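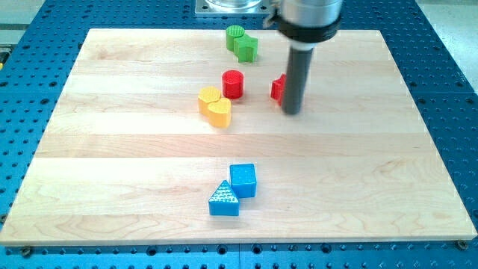
Depot pricing after the Bremville consultation

Bremville Fuel Trade Forum > Supply and Distribution > Pricing

Thread opened by: W_Majali (moderator)

Members will be aware that the consultation on open pricing at the Bremville depot closed in August. The proposal put forward by Jandov, as depot operator, would end the fixed weekly price for petrol and diesel and replace it with a daily price published at 5 p.m. Independent stations would have 14 days to pay, as at present. Contributions are invited on the likely effect on smaller buyers. Please keep to the published proposal.

Walid Majali
Moderator

coastal_haulier

Our firm runs diesel lorries out of Bremville and supports the change. Under the fixed price, the depot has run short whenever the cost of imported cargo has gone up, and we have had to send vehicles to Pralten instead. We would prefer to pay the proper price and be certain of loading.

T_Shabalala

I write on behalf of a group of 70 independent filling stations, and I must record our disagreement with the previous post. A large haulier can move its buying from one depot to another. Most of our members cannot. They order one tanker at a time, and a price that changes between the order and the loading could remove the whole margin on that delivery.

The proposal does not say which price applies when a lorry has been booked but not loaded. We raised the point in writing and have had no reply.

Thabiso Shabalala

depot_clerk_2

With respect to Mr Shabalala, paragraph 14 of the proposal does deal with this. The price is the one in force when the order is confirmed, provided the lorry arrives within two days.

T_Shabalala

I am grateful for the reference and accept that I should have cited it. Our concern remains. Paragraph 14 refers to the arrival of the lorry at the gate. It does not cover a lorry which arrives in time and is then held in the queue overnight. Our members have had this happen at Bremville more than once this year.

zoubi_retail

Zoubi operates five stations on the inland road. We are in favour of open pricing in principle and against this version of it. There is one operator at Bremville. If Jandov sets the price and also owns the tanks, a buyer has no means of testing whether the daily figure is fair. We asked for the tanks to be opened to other importers first, with pricing to follow.

coastal_haulier

That would delay matters by years. No importer will bring a cargo to Bremville while the selling price is fixed below what the cargo cost. The price must be dealt with first.

zoubi_retail

We do not agree. Pralten opened its tanks to a second importer while the fixed price was still in place, and the cargoes came.

coastal_haulier

They came with a subsidy, which was paid for by every road user in the district. I do not regard that as a model.

W_Majali (moderator)

The history of the Pralten subsidy has its own thread and further posts on it should be made there.

On the question of queueing, I have written to Jandov to ask whether a lorry logged at the gate keeps its confirmed price until it has been loaded. I will post the answer in full when it is received.

depot_clerk_2

For information, the gate log records the time of arrival to the minute and the driver may ask for a printed copy. Buyers would be well advised to ask for it whatever the answer may be.

T_Shabalala

Noted with thanks. I shall pass that on to our members. I would also ask the moderator to find out whether the daily price will be published on days when the depot is closed, as several of our stations place their orders on public holidays.

W_Majali (moderator)

I have added that question to my letter.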